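Chapter 6
The Robot in the Next Office: Automation and the People Who Work Beside It

After reading this chapter you should be able to distinguish between automating a task and automating a job; explain why work left over from automation tends to be harder to describe than the work that was removed; and identify who in a workplace pays for the time that a machine saves.

6.1 A quiet arrival at Prurnbridge

When most people picture automation at work, they picture a car plant: orange arms, sparks, a yellow line on the floor and a sign about what happens to those who cross it. The claims office at Prurnbridge had none of this. It had fifteen staff, a kitchenette with a firmly worded notice about the dishwasher, and a steady supply of paper. In November it also acquired Yeoman, a mobile unit supplied by Kendico and programmed to fetch files, deliver mail and return stray binders to the shelves they came from.

Management's announcement ran to two pages. It used the word "colleague" of the machine and the word "resource" of the staff, and several of the resources noticed.

The business case was a tidy one. A time study had found that staff made 503 trips a week to collect or return something, and that a good many of these passed the kettle. Remove the trips, the reasoning went, and the hours would flow back into claims processing. The study did not record what people talked about on the way, which was mostly claims. A junior assessor with a puzzling file would run into a senior one at the shelves and have it sorted before either of them sat down. When the trips went, so did the conversations, and within a month they had been replaced by a fortnightly meeting with an agenda.
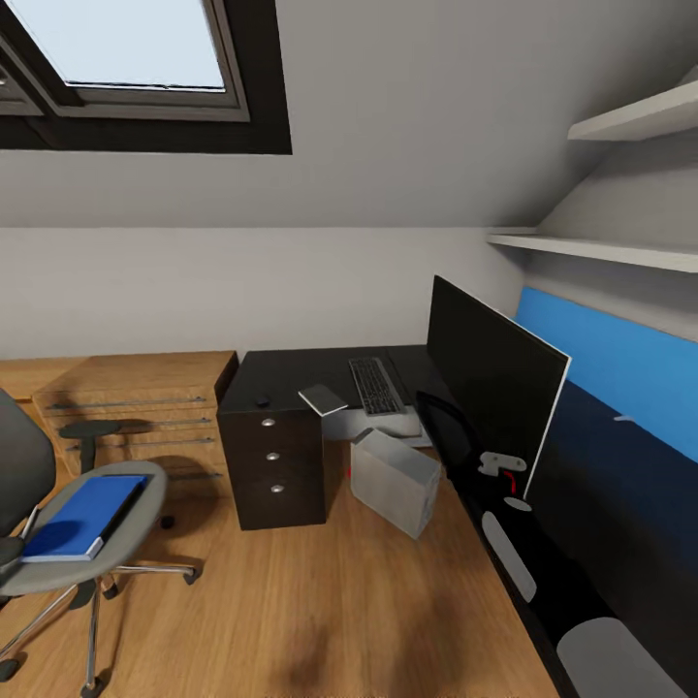
Yeoman's own training had been done largely in simulation. Before it carried a single folder for anyone, it had worked through 600 modelled office layouts produced with a software package called Wendov, learning where desks tend to end, how far a chair base sticks out and what a binder looks like when someone has put it down in the wrong spot. Simulated offices have much to recommend them. The furniture can be rearranged overnight without a work order, and a collision costs nothing. They also lack a person who comes back from lunch, finds the binder gone and says that it was there for a reason.

The last point turned out to matter a great deal. In a real office, the position of an object is often a message. A file left on a chair means "read this before you do anything else". A file on the floor beside the desk means "I know, I know". Prurnbridge had a whole grammar of this kind, none of it written down, and Yeoman tidied its way through the lot in the first week.

The staff adapted, as staff do. They began sticking coloured tabs on anything they wanted left alone. The tabs needed a code, the code needed a chart, and the chart needed somebody to keep it current. That job went to the records clerk, whose previous duties Yeoman had been bought to reduce. Her title was changed to automation liaison. Her pay was described as being under review.

6.2 Tasks, jobs and the bits in between

A task is a piece of work that can be specified: take this folder to that desk. A job is a bundle of tasks held together by judgement, habit and a certain amount of covering for other people. Machines are bought to do tasks. Savings are usually calculated on jobs, and much of the trouble in this chapter comes from the gap.

We will use the term residual work for whatever is left to people once a task has been automated. It includes preparing the workplace so that the machine can cope with it, watching for errors, and doing the odd cases the machine declines. Residual work rarely appears in a position description. It is often done by those with the least seniority, and it tends to become visible only when the person doing it takes annual leave.

None of this makes Yeoman a failure. Staff with sore backs and bad knees were glad to see the end of the archive boxes, and very few people at Prurnbridge wanted the old mail round restored. Asked whether they would send the machine back, most said no. Asked whether they had been consulted before it came, most laughed.

Key terms introduced in this section: task, job, residual work, tacit signal.

Section 6.3 returns to the time study and looks at how it was carried out, beginning with the decision to count the trips and leave out the talking.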